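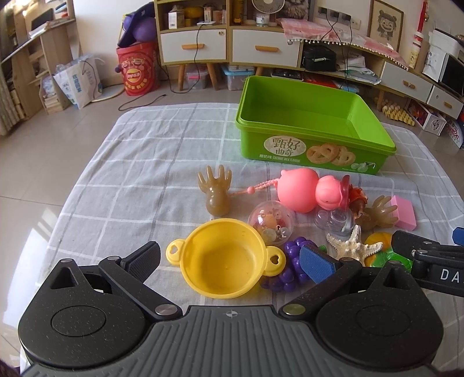
Krešimir Kolev asked us to put the rule about finger pads first, so it is first: look at both pads before every session, and write down their colour in the log.

Good practice with hand-held grippers: gallery

On this page we collect pictures of the work at hand, together with the house rules of the Vanari group. The rules are in their third version, dated 29/02/2020. They are short on purpose, and we would like every new operator to read them before holding a gripper. If you find a mistake in my English or in the rules, please write to me and I will correct both.

Soft toys and hard toys may share one cloth. A soft object is closed on slowly, until the pad touches, and then you wait two seconds. Please don't squeeze more to be sure. With hard plastic it is allowed to go at normal speed, but the grip must be on the body of the object and never on a thin leaf or a stem.

When two grippers work over the same cloth, one operator speaks and the other answers. We use only four words: mine, yours, stop, clear. The colour of the pads is also useful when you must tell your colleague which finger you mean.

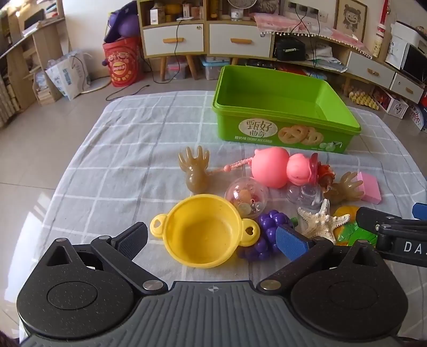
Yellow pot and purple grapes near the fingers, second gripper at right. Rule 4: keep to your own side until you hear "clear".

Objects which fall on the floor are wiped before they go back. Log sheets go in the Niltden folder, in order of session.

Text and rules: Loukia Zervas. Next revision in August.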